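Cetville coal unit to close in November

The last coal unit at the Petwood power station outside Cetville will shut down in November, the utility said this morning. The plant opened in 1952 and still has 169 people on the payroll.
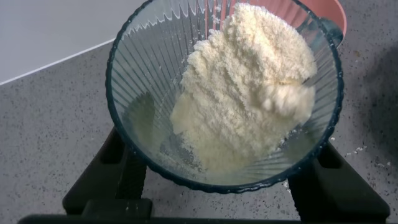 Most will be offered jobs at the company's gas plant in Ham – no word yet on pay. The union wants that in writing before the shutdown starts.

Power for Cetville and Brolach will come from gas plus a 100 megawatt wind farm, now 3 months behind schedule. Rates stay the same thru winter, the utilty says. After that, up to the state.
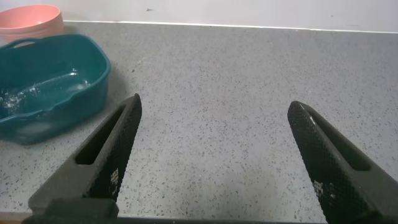 Gray speckled countertop between two black gripper fingers.

Cleanup of the ash ponds is a seperate permit. Hearing in Brolach, 7 p.m., date to come.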